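Beds, boxes and the slow business of folding

The operations lead at Jedia has an answer ready when people ask whether a machine can make a bed. "Part of one," she says. "On a good morning, most of one. Then somebody straightens the corners."

Jedia works on the software side of household robots from a unit in Brodside. Before that she spent nine years in hotel housekeeping, ending up as a floor supervisor, and she still times things in her head. A person she has trained can strip and remake a double in under four minutes. The machine's best clean run at pulling one sheet straight took 11 minutes, and she won't let anyone quote that figure without the word "one" in it.

We talked for most of an afternoon, starting with fabric, which she thinks gets less attention than it should.

"A mug is the same shape every time you pick it up. A sheet is a different object each time. It can be a rope, a ball, a flat thing, a flat thing with a fold hidden under it. My old staff never looked at a sheet, they felt for the hem and walked along it. We're trying to get that into a hand that feels very little at the tips."

I asked what goes wrong most often. Picking up two layers instead of one, she said, and after that, losing hold halfway through a pull. In the last block of trials the team logged 1,124 attempts at grasping a sheet or towel by its edge. The hand got a single layer and kept it in 452 of them. She gave me the number without dressing it up.

"It's under half. If a new starter did that I'd be having a chat with them. But the year before, we weren't bothering to count, so there's that."

Textured cloth is easier than smooth, she says. A towelling surface gives the fingertips something to pull against, and smooth cotton slides away. Piping and seams help too, as long as the machine can tell a seam from a crease.
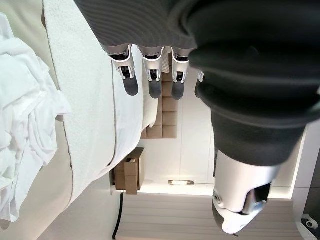 One reader wrote to us after our May piece on robot vacuums to say that none of this would matter until the thing could get upstairs, and that a machine which makes a bed badly in a ground-floor room is a very dear way of creating work. I read that out.

"I agree with the first half," she said. "Stairs are a real problem and I'm not going to tell you they're solved. The second half depends who's paying. In a house, yes, it's daft at the moment. In a building with lifts and 60 identical rooms, you'd put up with slow if it was steady."

Steady is the word she keeps coming back to. Pichler, the linen hire firm with a sorting floor at Hudcombe, has asked for something much less glamorous than bed-making. It wants mixed loads taken out of boxes and cages and separated: whites one way, darks another, anything with a label turned so the label can be read. Staff there do it by hand, standing up, for whole shifts. People leave the job quickly.

"Nobody from Pichler has ever asked me about fitted sheets," she said. "They ask if it can reach into a box and come out with one item. That's it. And a box is harder than it sounds. The hand hides what it's going for, everything's tangled with everything else, and the sides get in the way of the wrist. Black fabric is the worst. You can't see the folds, so you can't see where one thing stops and the next begins."

Two arms ought to make it easier, and in her view they do, once the machine has learned to leave one arm alone. Early on, both hands would go for the same cloth and pull against each other. Now one holds its place while the other does the work. She compared it with teaching somebody to chop onions, where the hard part is what the other hand is doing.

She would like somebody within reach while it's running, and doesn't expect that to change soon. It needs a person to reset the work between goes, and a person to stop it.
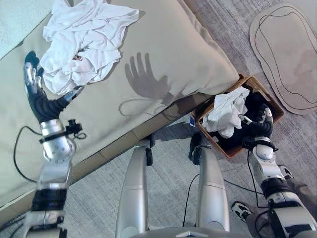
What it would have to cost

She was less willing to talk about money, though she did give me one figure. Pichler's Hudcombe floor handles nearly 400 pieces an hour at each sorting table when it is fully staffed. Jedia's system is nowhere close to that, and she declined to say how far off it is.

"What I said to them was, don't compare it with your best table in the afternoon. Compare it with the table that's got nobody on it at five in the morning. If it does a quarter of the work on a table you can't staff, that's worth having. If it drops things on the floor while it's doing it, it isn't."

Does she think there will be one in ordinary homes?

"For laundry, I'd say sorting first, then carrying, then folding towels. Towels are kind. Shirts a long way after. Beds I honestly couldn't date. A duvet cover beats most adults I know."

And would she have one herself?

"Not yet. I'd want it to do the duvet cover, and I'd want it to be quiet. Ask me again when it can find the corners."

Pichler expects to decide in the autumn whether to run a trial at Hudcombe on the early shift. Jedia is carrying on with beds in the meantime.

Related
Robot vacuums: what they still leave behind
Inside a linen hire depot on the night shift
Why stairs are hard for machines
Window cleaning robots compared
Readers' letters: the jobs I'd hand over first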